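The cost-per-use people are at it again

February 2026

I was sent another one of those articles last week. You know the kind. A nice coat costs a lot, but if you wear it every day for twenty winters it works out to pennies a day, so the nice coat is really the cheap coat and you would be foolish to buy any other. There was a little calculator at the bottom where you could type in the price and the number of uses. I typed in a piano. I don't play the piano. At one use per day for thirty years it was a very good deal.

I used to believe in this stuff. For a few years I bought nearly everything on the strength of it, and I kept the receipts in a shoebox because keeping receipts felt like part of being a serious person. When I finally added up the box it came to $3207, and I went through the pile asking which of those things I was still using. Some of them, sure. Fewer than I had told people.

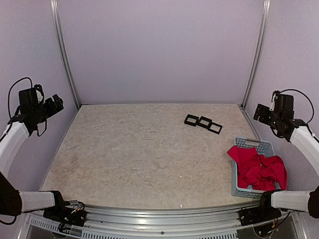

Three black square frames on a marble-patterned top.

My main complaint is the number of uses. The price is a fact. It's printed on the tag. The number of uses is something you make up while standing in a store wanting the thing, and the whole answer depends on it. Double your guess and the coat costs half as much. I've never met anyone whose guess came out too low.

Take my Rorkow boots. They were $543, which I could not comfortably afford, and the pitch was that they could be resoled forever. Maybe they can. What I found out is that resoling meant mailing them away and going without boots for most of a fall, so I bought a second, cheaper pair to cover the gap. The cheap pair turned out to be more comfortable. The Rorkows came back looking wonderful and I have worn them to two weddings and a job interview since then. Try putting that in the calculator.

Then the Illora sheets, $194 for a queen set. They're good sheets. I have nothing against them. But I sleep on them the same number of nights I would sleep on any other sheets, and I have no idea how to tell whether they've lasted longer, because my old ones didn't wear out either. I gave those away to make room.
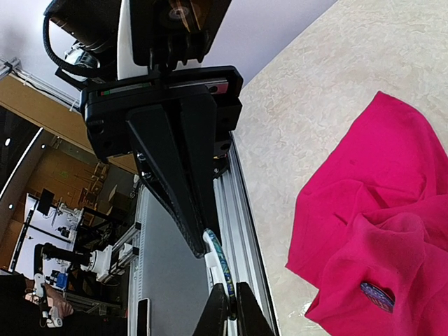
The guarantee problem

Sellers know that we're bad at guessing, so some of them do the guessing for us. My Sorix frying pan came with a 100-year guarantee. I'd like someone to explain to me who is going to collect on that. I'm in my fifties. The company was founded after I bought my current car. If the pan fails in year sixty, my heirs will need the original card, the original box, and a company to send them to.

I did read the card. It doesn't cover warping, scratches, discoloration, "misuse," or the handle. I think it covers the pan vanishing. A shorter promise with fewer holes in it would be worth more to me – say five years, handle included – but five years doesn't look like much in big letters on a sleeve.

I'll be fair here and say that one purchase did work out the way the articles say. I have a Nakamura kitchen knife that I've used almost every day since the August I moved into this place. It takes a good edge. I'd buy it again. But I also notice that it was one of the cheapest things in the shoebox, and that I use it all the time for the boring reason that I cook dinner. I was already cooking dinner with a bad knife. The knife didn't have to change me into anybody.

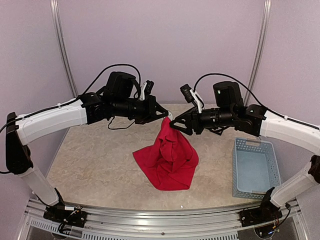

Red cloth, crumpled, on the same top.

That's as close as I can get to a rule. The good purchases replaced something I was already wearing out. The bad ones came with a plan attached: I would walk more, I would host, I would become a man who owns linen napkins and irons them. I own the napkins. They're in the drawer under the phone chargers.

There's another thing the math leaves out, and it's that expensive objects make you careful. I wore the cheap boots in the rain. I kept the good ones home on wet days, in a cloth bag, next to the tin of special wax. So the fancy pair got fewer uses because it was the fancy pair, and the number I'd plugged in was wrong before I left the store. I suspect this goes for half the "forever" stuff out there, though I can't prove it and I'm not going to make a chart.

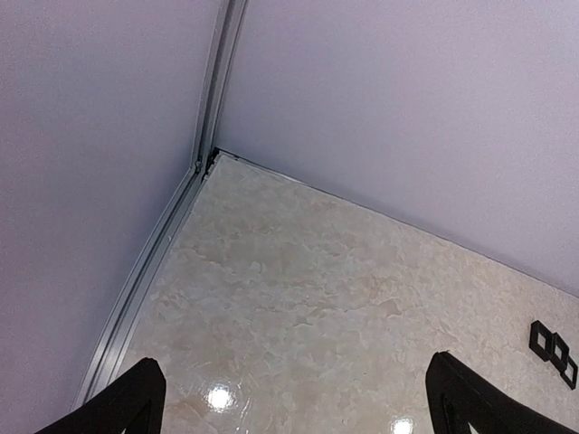 Should you ever pay more for something that lasts?

Sometimes, if you have already worn out a cheaper one and can say what broke on it.

A reader wrote in after my last grumble on this to say that I was just bad at shopping. Could be. But the advice is supposed to be for people who are bad at shopping, and the ones who are good at it seem to be doing fine without a calculator.

The boots are for sale, by the way. Size eleven, brown, nearly new soles. I'll throw in the wax.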